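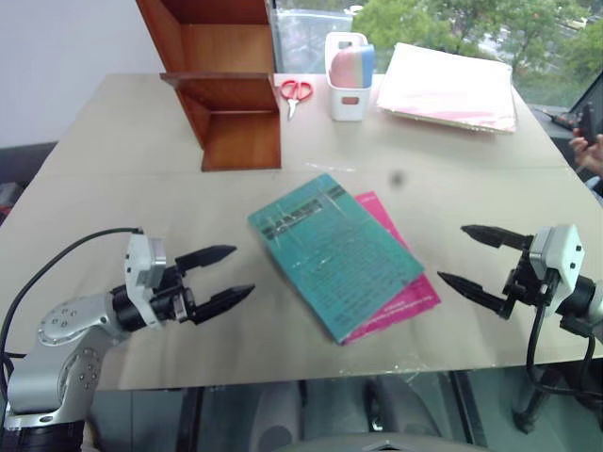
I almost skipped the open day at Cuswood. It was the end of September 2022, it was pouring, and the parking lot was full by the time I got there, so I ended up walking 15 minutes from the far side of De Bruijn Park with a broken umbrella. Glad I went!

The stop I liked best was the book room on the second floor. I'm a sucker for anything to do with books (I worked in a school library for 10 years), and I could have stayed there all afternoon. Raffaele Dal Bello was showing people around, and he got me talking about how I used to square up a pile: palms on both sides, little tap on the table, done. He said softcovers are the annoying ones, which I could have told him. They slide, they bend, and a glossy cover catches every ceiling light in the place.

There was a teal softcover sitting on a pink book, not quite lined up, and my fingers were itching to fix it. I kept my hands in my pockets — I was proud of that. The teal one had so much small print on the cover that I'd have filed it under textbooks without opening it.

After that I went down to the Rovar hall, where Frans Van Rooij gave a talk about shelving and returns. Good speaker, terrible microphone. I was in the back row and caught maybe half of it, but I liked the part about how people never put a book back where they found it. So true. He had 4 slides of messy shelves and got a laugh on every one.

Coffee was free, the cookies ran out early, and the line for the Toron tour was way too long for me, so I'll try that one next time. The woman at the front desk told me there's another open day in March. Bring a real umbrella, and go upstairs first, before the school groups get there.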